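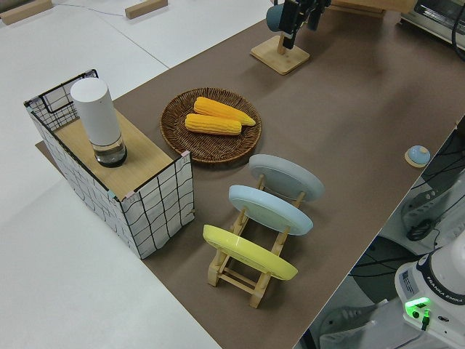 储物篮上横放一块浅色木板，板上立着白色的圆筒。

教堂厨房和储藏间的小办法

我在 Ludport 的教会帮忙已经有几年。我们的教堂是1739年建的，墙很厚，冬天很冷，储藏间在北边，潮气比较重。中文不是我的母语，如果有句子写得不自然，请大家原谅。下面的办法都是我们自己用过的，写给别的小教会参考。

一、诗歌本怎么存放

旧诗歌本最怕潮。请不要把书直接放在石头地上，也不要紧紧靠着外墙。我们在架子下面垫两根木条，书和墙中间留一个手掌的宽度。书要竖着放，不要放得太满，能够用两个手指轻轻抽出来就是合适的。

如果书页已经有霉味，先把书打开，立在有风的地方，放两天，然后用软的干刷子刷书口。刷的时候最好在室外，并且戴口罩。不要用湿布擦，纸会起皱。

二、烛台上的蜡

很多人用小刀刮，这样铜会留下划痕。我们的方法是把烛台放进冰箱的冷冻室，过一个小时拿出来，蜡变得很脆，用指甲就可以推掉。剩下一点点，用温水和软布擦。上过漆的铜不要用太热的水。底下粘了绒布的烛台不能泡水，只能擦。

桌布上滴了蜡，先等它硬，把厚的部分掰掉，再上下各铺一张吸水的纸，用低温的熨斗慢慢压。纸透明了就换一张。红色的蜡会留下颜色，这种情况我们送到 Enness 的洗衣店，自己试过几次都不太成功。

三、礼拜以后的茶

我们平时准备100个杯子，复活节和收割感恩礼拜准备200个。杯子要提前一天晚上检查，有缺口的拿出来，不要舍不得。

大茶壶里面的茶垢，用两勺小苏打加热水，放一夜，早上倒掉，再冲三遍。壶嘴用细的瓶刷。请注意，铝的壶不要用小苏打，会变黑。

牛奶不要一次全部倒进奶罐。先倒一半，其余的留在冰箱里，这样剩下的还可以带到 Tanine 的查经小组去用。

洗碗的时候，先洗杯子，后洗盘子，最后洗有油的烤盘。水一浑就换。两个人洗，两个人擦，比五个人都站在水池旁边快。

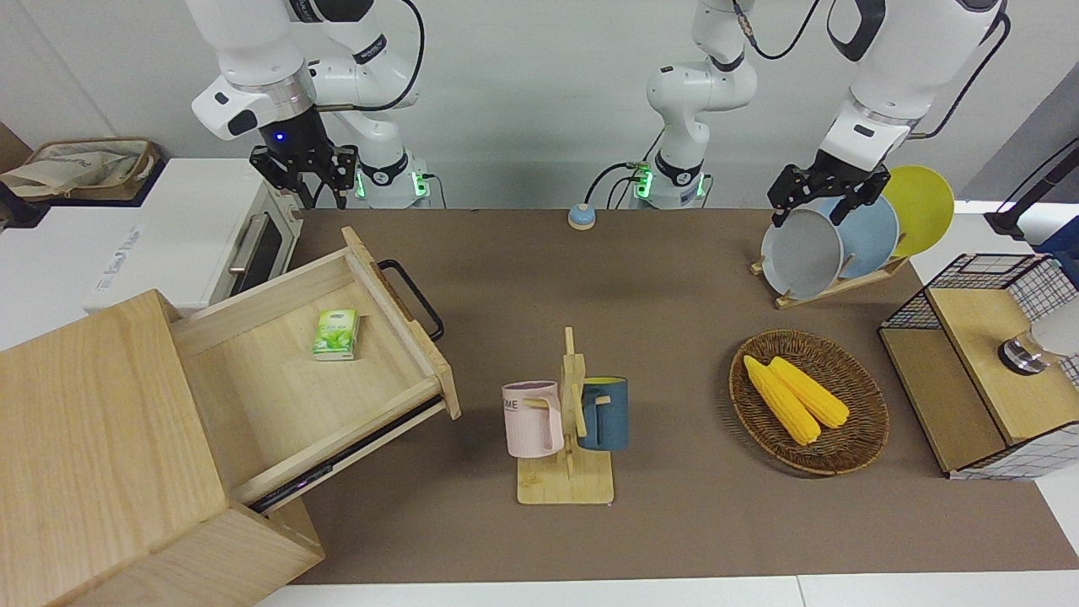 长桌铺着垫子，后面左边是白色电器，右边是碗碟架。

四、抹布和茶巾

擦杯子的茶巾和擦桌子的抹布一定要分开。我们用颜色区别：蓝边的擦杯子，红边的擦桌子。谁带回家洗，就在门后的纸上写名字，下个礼拜带回来。洗的时候不要放柔顺剂，放了以后茶巾不吸水，擦玻璃杯会留下一条一条的印子。

五、长椅的坐垫

坐垫每个月拍一次，翻一次面。先拍，后吸尘，吸尘器用小的扁嘴。有的坐垫是 Ugwu 的姊妹们手绣的，这种只能用手轻轻拍，外面套一层旧丝袜在吸尘器嘴上，线头就不会被吸走。

坐垫上洒了茶，马上用干布按，不要来回擦。然后用冷水再按一次。千万不要放在暖气上烤，里面的填料会结块，坐起来很硬。

六、插花以后

花泥不要倒进水池，会把下水管堵住。枯掉的花和叶子可以放进堆肥，铁丝要先拆下来。百合的花粉掉在白色祭台布上，不要用手去抹，用胶带轻轻粘起来，然后拿到太阳下面晒半天，颜色会淡很多。

花瓶里面的白色水垢，倒一点白醋，加一把生米，盖住瓶口摇一摇。米粒可以磨到刷子碰不到的地方。摇完以后倒在筛子里，米不要冲进下水道。

七月以后储藏间会比较干，我们准备在那个时候给书架重新上油。用哪一种油还没有决定，有经验的弟兄姊妹请留言告诉我。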